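I'd been told to look for the door with the broken handle, and that the kettle would be on whether or not anyone answered. Both turned out to be good advice. The lab at Grendside that studies how the brain looks after its myelin (the fatty wrapping round nerve fibres) is up four flights of stairs, and I was in no state to ask a clever question when I got there.

"Sit down, get your breath," said the group leader, who asked me not to use her name because she thinks these pieces always make it sound as if one person did everything. "We've all done those stairs with a box of ice."

I started with the obvious one. Why myelin?

"Spite, a bit," she said, and laughed. "When I was a student it was taught as insulation. You put it on in childhood and there it stays, like tape on a wire. And I kept seeing cells in adult tissue that were plainly still busy, and I wanted to know what they were up to!"

What they're up to, as far as I could follow, is making new wrapping for much longer than people used to think. Her group works mostly on the young cells that can grow up into myelin-making ones, and on what tells them to get on with it. Some of them seem to wait for signals from the nerve fibres themselves. Others don't, and that's the bit she's been stuck on since September.

"We had one batch of 1460 cells, all traced by hand, and they split into two lots that we couldn't explain," she said. "Same tissue, same age. I went home and moaned about it for a fortnight."

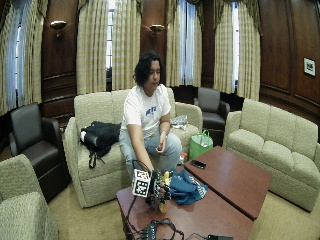 On the sofa, right hand busy, left hand near the knee.

The tracing is now done with a program called Zekero, written by a former student and, by all accounts, a pig to install. It got them through 2541 cells over the following months — and the two lots were still there. She thinks a potassium channel is involved but wouldn't be drawn further. "Ask me when the reviewers have finished with us."

I asked about money, because I always do. The Kouris fellowship pays for two of the postdocs and runs out next year. The microscope is shared with the group at Proncombe, so everyone has got used to working at four in the morning. "I rather like it," she said. "The building hums and the phone doesn't ring."

Does she think any of it will help people with multiple sclerosis?

She took her time over that. "I'd like it to. I get letters, and I answer them, and I never promise anything. We work on mice and on cells in dishes. If we can say why some of these cells sit on their hands, somebody better than me at drugs can have a go at waking them up."

By then my tea was cold and she was due downstairs to feed her cultures, so I carried the mugs to the sink and went along to watch.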